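余下的预算怎么花：手持夹爪、备件和一间卧室

11月27日 星期四
作者：巷口的螺丝

本站使用 Cookie 记录访问量和您的字号设置。继续浏览即表示同意。[知道了] [设置]

上一篇写到机械臂的选型，有人来信问数据采集那部分花了多少钱，为什么没有列进表里。没列进去是当时还没结清，有两张发票对不上。现在对上了，补一篇。

先交代背景。我们是个小组，做家务场景里软东西的整理：毛巾、抹布、口罩、袜子，从一堆里拿出来，分开，放进收纳盒。项目内部叫 Pellthorpe，名字是从一本旧地图册里翻出来的，没有含义。年度设备预算在四月批下来，批的时候砍了一刀，砍掉的正好是第二台机械臂。于是剩下一个问题：一台臂不够采数据，钱又不够买第二台，怎么办。

当时摆在桌上的方案有三个。

第一个是租。Lurnedgate 可以按月租双臂工作台，带安装，带标定，坏了他们来换。报价单写得很清楚，月租不算贵，但有起租期，有运输费，有押金，还有一条“使用环境须为固定场地”。我们要去的是卧室、客厅、阳台，工作台进不了一般人家的卧室门。就算进得去，也没有人愿意让它在床边摆三个月。这个方案看了两天就放下了。

第二个是买便宜的臂，再配现成的夹爪。单价能压下来，可是软布料对末端的要求不低，便宜的臂重复定位差一些，夹毛巾还行，夹薄一点的布边就要反复试。再算上控制柜、线缆、急停、支架，总价和原来被砍掉的那台差不了多少。省下来的那点钱，会在调试时间里还回去。

第三个就是后来用的：不买第二台臂，买手持夹爪，人拿着去做，夹爪上带相机，把动作和画面一起录下来，回来再训练。这条路别人走过很多遍了，我们不算新鲜。它的好处对预算来说很实际，一套东西装进一个背包，坐地铁就能去采。

定了第三个方案之后，采购分成了四块：夹爪本体、相机和存储、耗材、场地。下面按这个顺序写。

一、夹爪本体

我们问了两家，Arby 和 Cruickshank。两家的结构差别不大，都是平行指，连杆传动，手上一个扳机。Arby 的轻一点，指垫用螺丝固定，可以单买；Cruickshank 的手柄舒服，开合的阻尼调得好，但是指垫和手指是一体的，磨坏了要换整根。

单看本体价格，Cruickshank 一只2,259元，Arby 一只要贵出一截。如果只填采购表，选 Cruickshank 没有悬念。我把用量算了一遍之后改了主意。指垫是消耗品，夹毛圈布特别费，夹得紧了表面会发亮，发亮以后就开始打滑。按我们借来的样机的情况看，一副垫子撑不到一个采集周期结束。换整根手指的钱，两次下来就把差价吃掉了，还没算等货。

所以最后买的是 Arby，一次买了6只。两只一组，三组人轮着用。为什么不多买一只做备用，后面会说到，这是我这次做得不好的地方。

给要做类似预算的人一个建议：询价的时候别只问本体，把“一年内会坏什么、坏了换多少钱、几天到货”写成三列，让对方填。愿意填的，一般售后也还可以。不愿意填的，到时候真会让你等。Cruickshank 的销售填了两列，第三列空着，我打电话去问，回答是“看库存”。

二、相机和存储

相机部分超支了。原计划用手上已有的旧相机，装上去才发现视角不够，夹爪一靠近盒子，盒沿以外什么都没有。换成广角之后画面够用，可是旧支架的孔位对不上，又做了一批转接件。转接件不贵，开模费贵，后来改成自己打印，强度差一点，裂过两个。

存储这块我一开始低估了。按每段几十秒去算，怎么算都不多，可是两只手两路画面，再加上失败重来的，再加上开机忘了关的，一天下来的量远远超过表格里的数字。中途补买了一批存储卡和两块硬盘，这一笔在原预算里完全没有，是从差旅里挪的。挪的时候要写说明，说明写了三稿。

如果重来一次，我会按有效时长的三倍去估存储，并且把备份那一份单列一行。备份不单列，审批的人会以为你多写了一遍，顺手就划掉。

三、耗材

耗材就是被整理的那些东西。这一项在会上被问得最多，“毛巾也要报销？”要的。

一开始大家从自己家里拿，拿来的毛巾都洗过很多次，软塌塌的，厚薄也差不多。这样采出来的数据太整齐，换一条硬一点的新毛巾，模型就不会了。后来定了个采购清单，按材质分：毛圈的、华夫格的、抓绒的、带包边的、薄的口罩布、弹力的。颜色也故意买杂，深灰、白、黄都有。收纳盒买了几种不同高度的，有的底面反光很厉害，这种也留着，家里的盒子本来就什么样的都有。
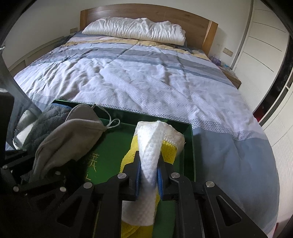
耗材这一项全部加起来3,725元，比我预想的少，花得也最值。里面最贵的反而是收纳盒，布料都不贵。有一部分盒子是别人家装礼品剩下的，没有花钱，也算进了物料登记，金额写零。财务问过为什么要登记零元的东西，我的回答是以后丢了或者压坏了，至少知道原来有过。

布料有一个地方要留意：别一次买齐。第一批买回来，用两个星期，看哪种最难夹，再针对它补。我们第一批买了一大叠普通方巾，用掉的不到一半，剩下的现在擦桌子。真正缺的是带花边或者包边的，边缘厚度变化大，手指捏上去的位置差一点，结果就差很多。这类东西第二批才补上。

洗衣的钱也要算。布料用久了要洗，洗了以后手感会变，我们把洗前洗后当两种状态来采。干洗店没用过，都是自助洗衣，小票攒了一沓。小票热敏纸掉色很快，拿到就拍照，不要等月底。

四、场地

场地是我最没有经验的一块。实验室里摆一张床也可以，我们摆过，光线是顶上的灯管，墙是白的，地是灰的，录出来每一段都像同一段。真实的卧室有衣柜、床头板、插座、窗户的光，被子也不会铺得那么平。

我们用的办法是短租。找普通的民宿，按天付，白天进去，傍晚出来。一天224元上下的房子就够用，不需要大，床边能蹲下一个人就行。和房东提前说清楚要做什么，发一张器材清单过去，多数人没有意见，有一位不同意，那就换一家。

短租在报销上有麻烦。它在系统里的类别是“住宿”，而我们没有人住。第一次按住宿报，被退回来，要求附出差审批。第二次按“场地租赁”报，又要求附合同。后来自己写了一页纸的简易合同，房东签字，附付款记录，通过了。如果您所在的单位也是类似的系统，建议在批预算的时候就把这一行写成场地租赁，别写成住宿。

另外，短租的时间要留余量。我按一个房间一天来排，实际上进门、摆东西、检查相机、对时间，一个上午就过去了，能采的只有下午。后来改成一个房间连租两天，单价没有变，有效时长多了不止一倍。这比多租几个房间划算。

五、没算到的几笔

先说备用。6只夹爪三组人用，一只都没有多出来。第二周有一只连杆的螺丝松了，没有人发现，录了半天，开合角度全偏。那半天的数据作废。送回去修了几天，那一组就停了几天，房间的钱照付。一只备用的钱，和停工几天的房租、人工比起来，怎么都应该买。当时我在表里把它删掉，理由是“总价好看一些”。

再说螺丝胶和一套好的内六角扳手。加起来没多少钱，可是没有写进预算，大家就用手边那把滑了牙的。现在每个背包里放一套，出门前拧一遍，回来再拧一遍，登记表上打勾。

然后是护腕。拿着夹爪做一下午，手腕会酸，有人第二天抬不起来。这笔钱走的是劳保，很顺利，早知道应该第一天就买。排班也要改，一个人连续做一个小时就换，换下来的人去整理文件名。

还有运输。背包能装下夹爪，装不下盒子。盒子叠起来是一大摞，打车比坐地铁合适。这一笔零零碎碎，单次很少，月底加起来吓人一跳。

六、和买第二台臂比

组里后来有人问，如果当初没有砍掉那台臂，现在会不会更好。我把两边列了一下。

买臂的话，固定资产好看，年底盘点有东西可以贴标签。缺点是只能在实验室用，一天能采多少段取决于操作的人有多熟，我们只有两个人熟。夹爪这边，新来的人练一个上午就能上手，房间可以换，布料可以换。问题是录下来的动作要放到臂上去跑，中间有一道转换，有些人手能做到的角度，臂做不到，这样的段落要挑出来扔掉。扔掉的比例比我预想的高，开始的时候尤其高，后来给采集的人看了臂的活动范围，他们自己会避开。

所以我的看法是，预算只够一样的时候先买夹爪，臂有一台能用来验证就行。等到验证排队排不上了，再去申请第二台，那时候手里有数据，申请也好写。我们明年的申请就是这样写的，能不能批下来还不知道。

七、明年的表

明年的表我已经开了个头。夹爪本体不再增加，只补两只备用。指垫按季度买，一次不买太多，胶会老化。相机支架找人正经做一批，不再自己打印。存储按三倍估，备份单列。耗材维持今年的数，但是分两次批，四月一次，下半年一次。场地那一行写场地租赁，合同模板已经放进共享文件夹。

还有一项我在犹豫，就是要不要买一套自动标注的软件授权。Lurnedgate 那边最近在推，试用了两周，分段切得还可以，对“夹住了但是夹偏了”的判断不太行。这种情况在薄布上很多，还是要人看。授权按席位收费，我们的人手是流动的，席位买多了闲着，买少了不够分。打算再问问能不能按时长计费，问到了再更新。

表格的空白版有人要的话可以留言，我把金额去掉以后发。里面有几个公式是写死的，自己改一下。

——

评论（5）

豆腐干：场地租赁那条太有用了，我们也是被退了两次，第三次才知道要改类别。请问简易合同里要不要写用途？

巷口的螺丝 回复 豆腐干：要写，写“设备测试与拍摄”就可以，我们财务认这个。不同单位可能不一样，先问一句。

北窗：同用 Arby，指垫可以换着面装，磨亮的一侧转到外面还能再用一阵。不过螺丝孔会松，换两次就别再换了。

三十七路公交：求空白表格。另外想问短租的房间里被子床单是用房东的还是自己带的？

巷口的螺丝 回复 三十七路公交：表格晚上发。床品两种都有，用房东的要提前说好，走之前恢复原样，拍一张照片发给对方。

订阅本站更新：输入邮箱后点击“订阅”，每月最多一封，可随时退订。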